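金属盆、反光与十二次抓取:Noddale 开放日侧记

阅读时间:约 8 分钟

Noddale 的测试车间在三月的一个星期三对外开放,上午九点半入场,下午四点清场。当天的演示项目写在入口处的一张纸上:餐厨器皿抓取与转移,工位 B。没有主题演讲,也没有灯光。来访者领到鞋套和一张流程单,流程单背面印着工位的安全距离。

Noddale 做的是商用厨房后段的自动化,即洗涤之后、上架之前的那一段。这段工作在中央厨房里通常由人完成:把洗好的盆、盘、份数盒从传送带上取下,检查,分类,码放。动作单调,节拍却不均匀,器皿的形状和尺寸又杂,过去几年里愿意做这一段的集成商不多。公司目前的产品叫 Doro,是一套单臂工作站,末端为两指平行夹爪,腕部装一只小型相机,上方另有一只固定的深度相机。控制软件称为 Frade,自行开发,负责从图像到抓取位姿的计算,也负责夹持过程中的力控制。

演示由 Joana Cunha 主持。她是抓取组的负责人,入职前做过多年铸件打磨的机器人应用。她的开场很短,先说明当天不演示整线,只演示单个工位;再说明当天所有动作都以生产速度的六成运行,急停由她本人掌握。

第一个环节是份数盒。盒子为浅色塑料,漫反射表面,深度相机给出的点云完整,Frade 很快就给出抓取点。机械臂下探、闭合、提起、转移,过程没有可记之处。Cunha 也没有在这里停留,她说塑料盒在第一版软件里就已经解决,放在前面是为了让大家看清正常节拍。

第二个环节换成不锈钢盆,节拍立刻慢了下来。

拉丝不锈钢是深度相机的老问题。结构光投到曲面上,一部分被镜面反射到别处,一部分在盆壁之间多次反射后才回到传感器。现场的大屏幕同时显示彩色图和深度图,彩色图里的盆轮廓清楚,深度图里则只剩下几块不相连的区域,盆底出现了一个并不存在的凹坑。Cunha 把两幅图叠在一起,用光标指出缺失的部分。如果直接用这份点云去拟合,软件会把盆的直径估小,夹爪就会落在盆沿以内,撞上内壁。

Doro 的做法是把任务分成两段。固定相机只负责粗定位,给出盆的大致中心和朝向;手臂移动到盆沿附近后,由腕部相机接手,在近距离图像里寻找卷边。卷边的曲率变化大,在多数光照条件下会形成一条连续的亮带,亮带与内壁之间通常还有一条较暗的细线。Frade 跟踪的就是这两条线的相对位置。内壁上的高光斑无论多亮,只要它随相机移动而滑动,就会被判定为反射并剔除;卷边则相对固定在盆上。 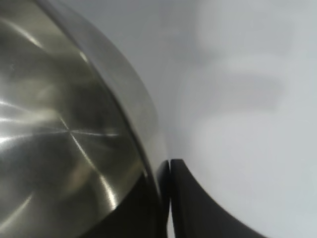
这一判定需要相机移动才能成立,因此手臂在接近盆沿时会做一段很短的横向摆动。旁观者容易把它看成犹豫。有一位来自食堂管理公司的访客问能不能省掉,Cunha 的答复是可以缩短,不能取消。摆动幅度由当前图像的置信度决定,置信度高时幅度很小,肉眼不易察觉。她随后在控制界面上把阈值调低,重复了一次,摆动缩短,但定位误差的估计值随之变大,界面上的状态由绿色转为黄色。她没有让夹爪继续下去,把参数改了回来。

接触之后的问题属于力学。大盆的重心离夹持点远,单侧夹住盆沿提起时,盆会绕夹持点转动。人手会下意识地用掌根或另外几根手指抵住外壁,两指夹爪没有这个条件。Noddale 试过加第三指,也试过吸盘。第三指的收益明显,但清洗麻烦,指根的缝隙难以通过客户的卫生检查;吸盘在带水的金属面上表现不稳定,而且怕盆壁上的凹痕。最终保留了两指方案,改的是动作:先夹住盆沿,将盆略微倾斜,让重心移到夹持点的正下方附近,然后再离台。这样一来盆在空中是斜挂着的,转移路径需要更大的净空,放置时也要多一个翻平的动作。

当天在工位 B 上,这套动作连续运行了 12 次。盆的初始位置由访客随意摆放,其中有三次盆沿超出了工作区的标线,软件拒绝执行,提示人工复位;其余各次完成了夹持、转移和放置。有一次放置时盆底先以一侧触台,发出较大的响声,力传感器记录到一个尖峰,手臂随即停住,约一秒后继续翻平。Cunha 调出曲线给在场的人看,说明停顿来自接触力超限后的等待逻辑,不需要人工干预。她认为等待时间偏长,下一版会改短。

夹指本身也值得一提。现用夹指为黑色哑光,选深色有一个与视觉有关的考虑:夹指会长时间出现在腕部相机的视野里,如果表面发亮,它自己就会在图像中产生高光,也会在盆壁上留下明亮的倒影,干扰卷边跟踪。早期的一版夹指是本色铝,测试组花了很长时间才把一类间歇性误抓归因到它身上。换成深色之后,夹指在图像里基本成为一块稳定的暗区,可以直接用固定掩膜去掉。代价是磨损后露出的底色需要定期检查,维护手册里把它列为每周项目。

节拍方面,Noddale 给出的数字是金属盆每小时 180 件,在生产速度下测得,不包括人工复位。对照组是份数盒,数字要高得多,但公司不愿意把两者放在一起宣传。Cunha 的解释是客户现场两类器皿混流,单独报份数盒的节拍没有意义。内部测试集目前有将近 1530 段抓取记录,大部分来自车间,一部分来自试点客户 Jollalow 的中央厨房。Jollalow 的照明是高位条形灯,反射形态与车间差别很大,初次部署时卷边跟踪频繁丢失,后来在采集了现场数据并重新标定曝光之后才恢复正常。

提问环节集中在三个方面。第一是水渍。盆从洗涤机出来时表面常带水膜,水膜会改变高光的形状,也会降低摩擦。Noddale 的处理是在夹持后做一次轻微的试提,若检测到滑移,则增大夹持力再试,两次不成即放弃。第二是套叠。几只盆叠在一起时卷边彼此贴近,腕部相机能分辨出多条亮带,但夹指插不进缝隙,目前仍须由前端机构保证单件来料。Cunha 对此没有给出时间表。第三是变形件。商用厨房里的旧盆多少都有磕碰,轻微的不圆度不影响跟踪,盆沿有折痕时则会被判为异常,送到旁边的人工台。

一位访客追问异常件的比例。Cunha 说这取决于客户的器皿用了多少年,她手头的统计只覆盖一家客户,不便外推。

下午的开放时段里,访客可以在工程师陪同下自行设置目标位姿。界面较为朴素,参数名沿用内部缩写,没有中文说明,现场由工作人员口头解释。想要了解卷边跟踪细节的人可以在第二块屏幕上看到逐帧的拟合结果,但不提供拷贝。三点过后工位 B 停机,更换夹指护套,之后的演示又回到了塑料份数盒。

Noddale 表示下一次开放日仍设在同一车间,届时将展示洗涤机出口与 Doro 的对接段,参观名额通过公司的邮件登记。套叠分离不在计划内。

订阅本刊通讯,每周接收一封自动化领域精选文章。您可随时退订。

本网站使用 Cookie 以改善浏览体验。继续浏览即表示您同意我们的 Cookie 政策。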